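Recovering From a Dropped Part Fault in the Bin Cell

Applies to: the bin picking cell at Gustberg, KUKA arm with pneumatic gripper, Orel cell controller
Written by: Fraser Baxter
Last changed: April 10, 2018

Fault 2411 ("part lost after grip") stops the arm in the bin or just above it. The usual cause is a slow loss of air at the gripper. The vacuum and pressure values on the Orel screen can look normal the whole time, so do not clear the fault from the screen alone. The second most common cause is a cable or tube that pulls tight when the wrist turns past its taught range.

Allow half an hour. You need the teach pendant, a lockout tag, a hand pressure gauge, soapy water and a spare length of tube.

Before you start

Put the cell in T1. Do not reach into the bin while the drives are on, even at reduced speed. In July we had a case where the fault was cleared from the outer panel while a hand was still near the fingers. The gripper closed on the reset pulse. There was no injury, but the reset pulse has been left in the program because Fallico's routine depends on it, and it will still fire.

Finding the fault

Step 1. Write down the fault code and any code that came before it. 2411 after 2069 points to air supply. 2411 by itself points to the gripper or the tubes at the wrist.

Step 2. Jog the arm straight up in tool coordinates until the fingers clear the highest part. Use short moves. If a finger is resting against a part, open the gripper first from the pendant – the bars will shift, and that is acceptable.

Step 3. Turn off the drives, hang the tag, and shut the supply valve. Leave the pressure in the line for now.

Step 4. Watch the hand gauge for two minutes. A falling needle means a leak downstream of the valve. A steady needle means you can skip to step 6.

Step 5. Brush soapy water on each fitting, starting at the gripper and working back toward the forearm. Mark a leaking fitting with tape. Bleed the line to zero before you pull any tube, cut the end square, and push it fully home.

Step 6. Check the cable bundle over the wrist joint. It should have slack on the outside of the bend and should not rub on the casing. Straps on the arm should hold the bundle without flattening it. Replace any strap that slides when pushed with a thumb.

Step 7. Restore air, remove the tag and turn on the drives. Run program 1085 in T1 with the bin still loaded. It lowers the gripper to the parts, closes, lifts by a hand's width and waits. Stay outside the marked line and keep the enabling switch in your hand during the lowering move. The tubes below the wrist must stay clear of the parts and the bin wall.

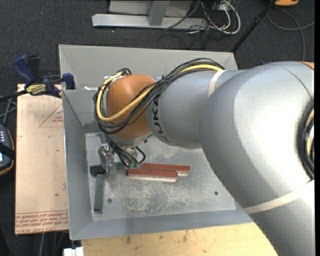
Step 8. If the part holds through the wait, let the program set it down and repeat with a different part. If 2411 returns, stop and go to the next section.

When the fault comes back

Do not raise the grip timeout in parameter 3070 to get through a shift. It hides the fault and lets the arm travel with a part that is barely held. Swap the gripper valve for the Kemppainen spare, repeat steps 3 to 8, and send the old valve to Recep Yaman with the codes from step 1.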